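Thread on the shelf scanner at Randia. It has been flagging the small goods bay all month and I spent most of Tuesday on it.

The machine is a Konora. It's a mast on a drive base with cameras up the mast, and it goes down each aisle before opening and checks what's on the shelf against the layout file. The base has been fine. The trouble was all on the reading side.

When I pulled the log it had 1078 open flags for the store. More than half came from one bay. Most said "item out of zone" or "zone not resolved." A few just said "unknown object."

First job was the glass. The middle camera window had a film on it, probably floor cleaner mist. Lens cloth, no spray, then a dry wipe. I also checked the mast bolts and one of them took a quarter turn.

Second job was the light. The lamp bar was at full power. Those gray steel shelves are glossy and throw a lot of it straight back. I brought the bar down to 50 percent and ran a short pass on that aisle. The bright band on the upper shelf got a lot thinner in the capture.

Third job was the bay itself. The layout file draws a zone for every basket. Anything lying on bare shelf between two baskets has no zone, so it gets flagged every single morning. We went through it by hand with the log open.

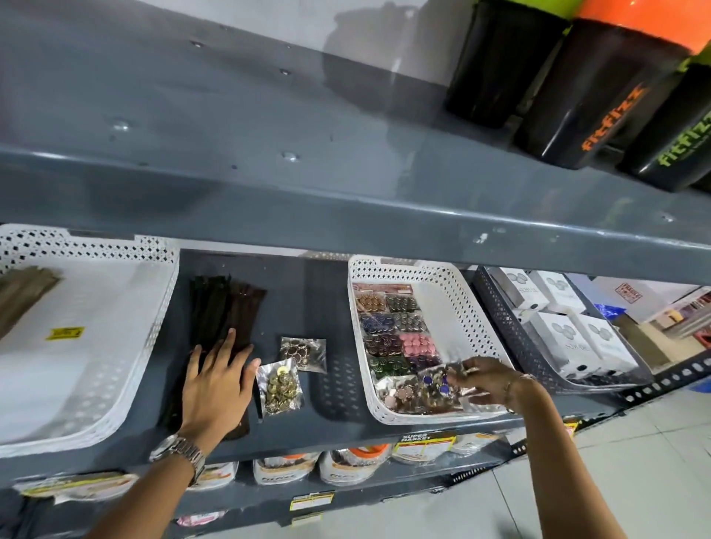 One reply already asks why we don't just tell the software to ignore that gap and leave the shelf alone.

You can, and I did that for a week. An ignore zone hides everything in it, though. If a packet slides over from the basket next door the count comes up short and there's no flag to say where it went. I'd rather give the gap its own zone and see what's in it.

So the gap is now a zone. The packets and the dark bundles that live there are on the list for it. In the Koech layout editor you drag the box, give it a number, and set the type to "loose." Don't use "bin" for this. Bin expects a rim on all four sides and the zone will never resolve.

Loose zones want a wider margin than the default too. I used six percent and left the baskets on default.

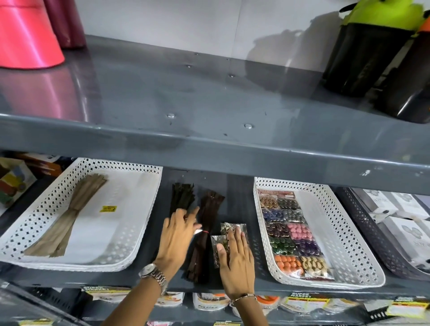
Photo: Randia floor crew

The baskets were a separate problem. The white ones have a pattern of diamond holes, and the old reference shots were taken with the baskets pushed further back. The scanner was lining up on the holes and coming out one row off. New reference shots fixed that on the bench. I want a few mornings of real passes before I call it done on the floor.

Packets in the basket should lie flat and in rows. If they overlap it will read two as one. The shop crew knows this already, but the bay gets picked over all day and the scan is first thing in the morning, so somebody has to square it up at closing. It's on the closing sheet now.

Standoff distance: the base was running closer to the shelf than it should. Nominal for this aisle is 18 inches. The side sensor had drifted. Recalibrating it is in the service menu under "flank," you park it against the flat board and hold until the tone. The board hangs behind the charging dock. Please put it back there - I lost half an hour looking for it.
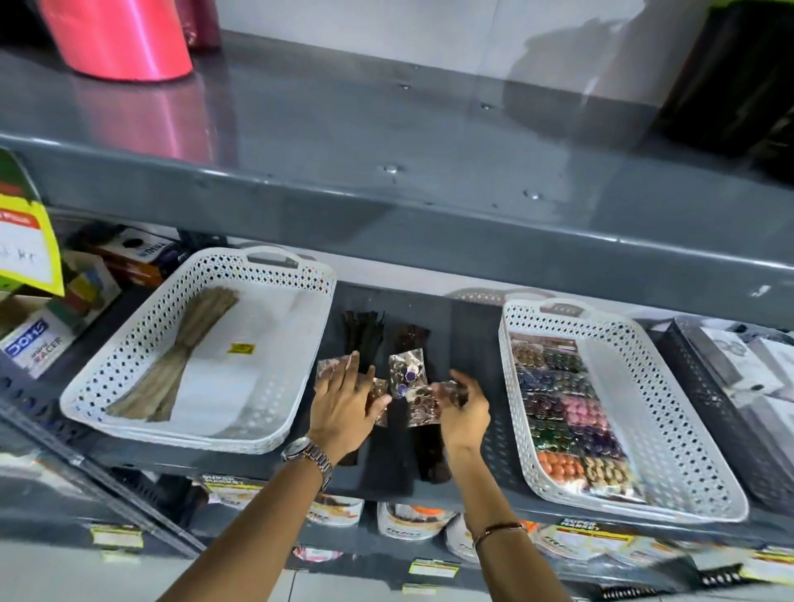

Packets going into the gap between the two white baskets.

Once a bay is squared up, run "learn bay" from the tablet. One pass out, one pass back. Keep your arms and any carts out of the aisle for both. If somebody walks through, cancel and start over. It will save a bad reference without complaining.

Things I haven't fixed: the ribbon rolls on the top shelf. The upper camera gets them at a steep angle and the pink one leaves a pink patch on the steel that sometimes comes up as its own item. Turning the lamp down helped some. I have a ticket in with Stornavent about masking reflections. No answer yet.

Also not fixed: the price tags on the lower rail. They read fine when they hang straight and badly when they're tilted. That's mostly a clip problem and the store has new clips on order.

Someone will ask about the battery. It's the original pack and it still finishes the full route with charge left over. I cleaned the dock contacts while I was down there. They were black.

For anyone else running one of these, the order I'd go in is windows, mast bolts, lamp level, side sensor, then layout, then learn bay. I did layout before the sensor the first time and had to do it again.

I'll add the flag count here after next week's passes.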